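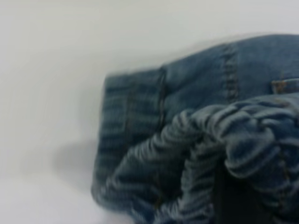 Our first match of the season in Hatby
17/10/2023

I have followed the Penwood rugby club for nine years now, and I still become nervous before the first whistle. We played away in Hatby, on the pitch behind the railway, where the wind comes always from one side. Penwood lost 14-9. All our points came from penalties, and I think this says enough about our attack.

The forwards were good, I must say. They pushed well in the scrum and they won nearly every lineout in the first half. But when the ball went to the wings, somebody dropped it - four times I saw this, and the last time we were very near to their line.

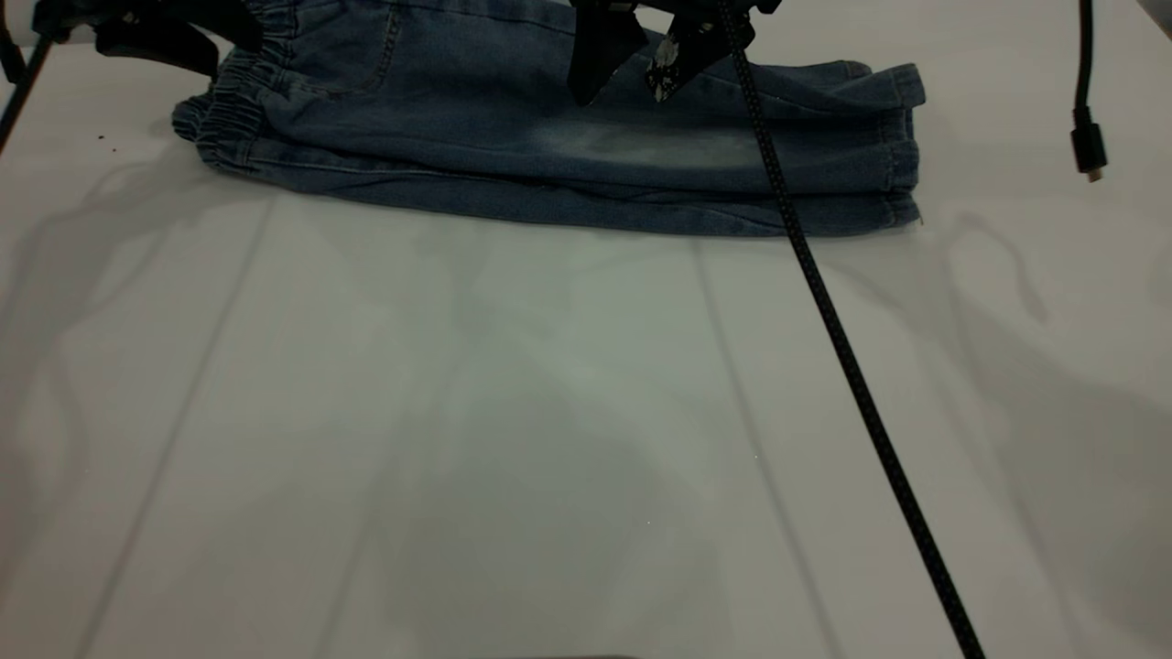 The second half

After the break Hatby kicked long and we had to run back again and again. Their second try came in minute 82, when I was already looking for my car keys. It was a fair try.

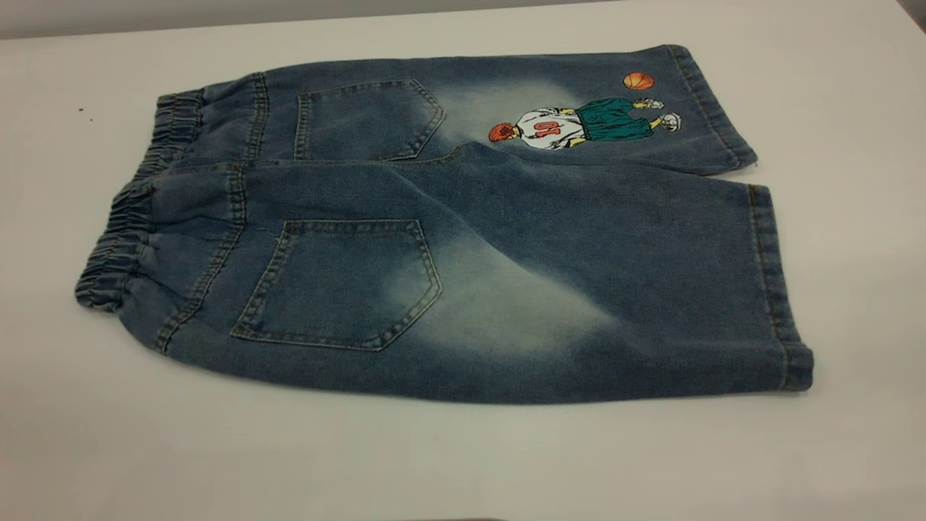 Denim folded lengthwise on the white table.

The club has asked the supporters to help pay for new floodlights. The price is 4000 pounds and until now we have 3670, so we are close. I gave a little at the gate. 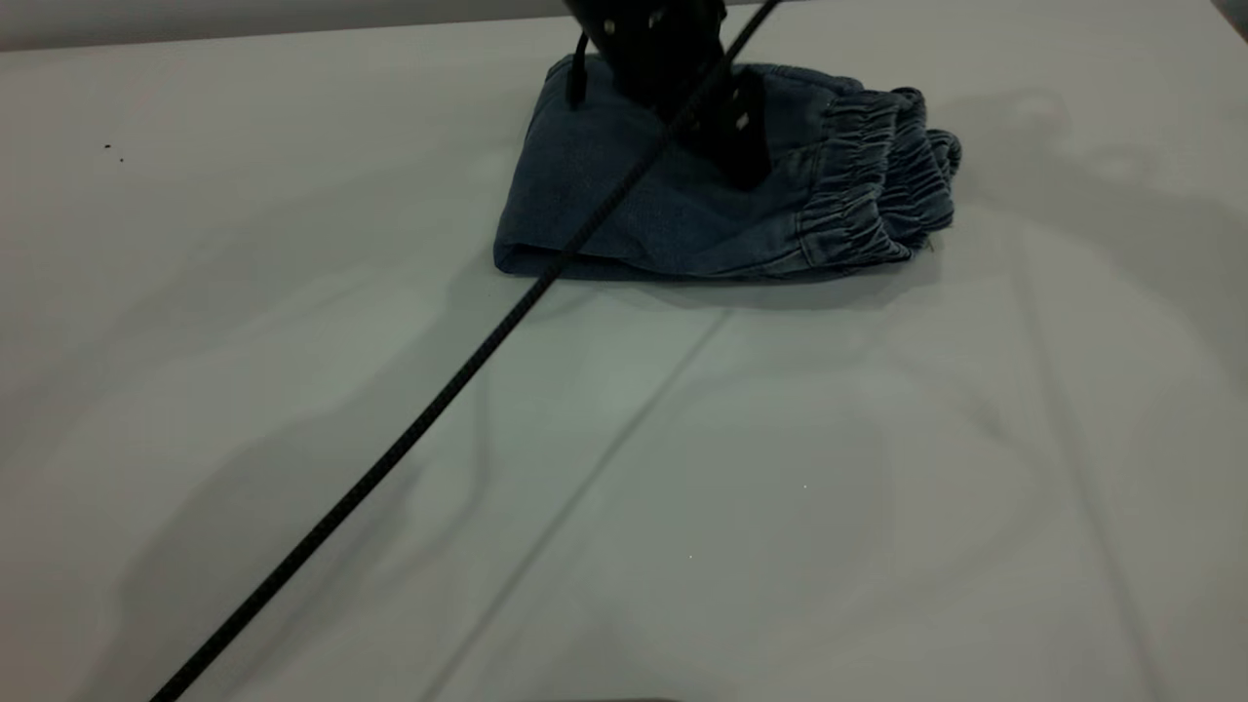

If the rest comes before November, the evening training can stay at our own ground and the players do not have to travel to Rotalov Park. The next match is at home, against Cai, and I will stand in my usual place near the corner flag. Last year they beat us there by one point.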